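Subject: Re: [sim-users] Anyone paying for the Stunow kitchen pack?
From: Apinya Somboon

Nattawut Somboon wrote:
> Has anybody on the list bought the Stunow kitchen pack yet? We're
> trying to decide between that and carrying on with Brosaris, which
> we already know how to fight with. The site says 384 kitchen
> layouts, and I can't tell if that means different kitchens or the
> same one with the cabinets repainted. Also, does the stove stuff
> work out of the box or is it just scenery? I have to put in a
> request by the end of September.

Hi Nattawut (and hi everybody, I've been lurking since spring),

Yes, we bought it! I've been living in it for most of the summer, so I can give you the good and the bad. I paid for the full pack, which was $2,996 for a lab license. There's a smaller one at $1,012, but it leaves out the arms and you only get the rooms, so you'd have to bring your own robot model and line up all the joints yourself. I did that once with Brosaris and I'm not doing it again.

On the layouts, you guessed pretty well. A lot of them share the same floor plan with different counters, tile and cabinet colors. I'd call it a few dozen kitchens that really feel different to the policy, and then a whole lot of dress-up. That's still useful if you care about looks changing between runs, and we do, but don't plan your held-out set by layout number or you'll fool yourself. Group them by floor plan first. I have a little script for that if you want it.

The one I keep going back to has navy lower cabinets and a five-burner cooktop with a frying pan on the big left grate. I use it for pan moves and for reaching the knobs along the front.

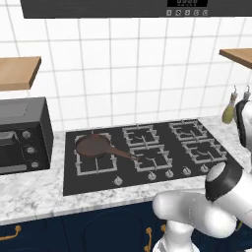

As for scenery or not — it's a mix. The knobs on the stove turn and report their angle, and so do the toaster oven knobs once you switch them on in the room file (they're off by default, which cost me an afternoon). The range hood buttons are just painted on. Shelves are solid and you can set things on them. Stuff hanging from hooks will jiggle if your time step is too big, so drop it before you blame your controller like I did.

Contact with the grates is the part I'd complain about. Out of the box the prongs are one simple slab for collisions, so a pan slides across like it's on ice. There's a finer mesh in the extras folder. It's slower, but with it on, our pan runs started looking a lot more like what we get on the real stove.

Support has been decent. I wrote in 9 times and got a person every time, usually the next morning. The manual is thin, though, and the section on cameras still describes the old version.

If you're only doing drawers and doors I'd stay with Brosaris and save the money. For anything on the stove I'd get Stunow, and ask them for the trial key first so you can check it runs on your machines. Somebody from the Thepsuriya group told me the arm came up with its joints in the wrong order on their setup, so look at that before anything else.

Send me your room file if you get stuck, I'm usually on after 4 pm.

Apinya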